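Parts in a tray, screws in a tin

The workshop at Ternley takes in old office computers, strips them, tests what comes out and rebuilds the ones worth rebuilding. It occupies the back half of a former tile showroom. The woman who runs the bench has done the job since the place opened in April, and before that she repaired photocopiers.

Last year they handled 1080 machines. Of those, 1016 went out again whole or as tested parts. "The rest was metal and plastic," she says. "Some of it you open up and there's nothing to save."

I asked what takes the most time. She said looking for things.

"When we started, every computer had an ice cream container next to it. Memory went in there, the processor went in there, drives on top. Then you'd pick up the container and the processor would be underneath a drive. I wasn't happy with that."

They now use moulded grey trays that sit on the slotted bench top beside the open case. A processor gets its own square pocket. Memory goes into the narrow slots on its edge. She likes that she can read a tray from the other side of the room.

"If a slot's empty, I know to ask about it. I don't have to tip anything out."

Drives are the awkward ones. She leaves them in their carriers for as long as she can, with the blue handles on, as a bare drive is easier to drop.
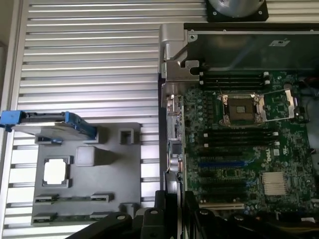 What gets tested first

Memory, she says, and then the drive. Every drive is wiped before anyone decides whether to keep it, and the wiping is logged on a sheet taped inside the cupboard door. The workshop's two main buyers are Plarard, which fits out training rooms, and Lund, a repair shop that mostly wants spares. Plarard orders in lots of 40.

"They want them all the same. Same model, same memory. So we might hold 30-odd cases on the shelf for a month waiting for the last few."

I asked whether she had a favourite machine to work on. She didn't, but she prefers a Dell to most. "You can get your hands in. I had a run of little Zanis boxes in winter and my knuckles were a mess."

She would like a second bench and better light over the sink end. For now there is a desk lamp, and the screws still go in a biscuit tin.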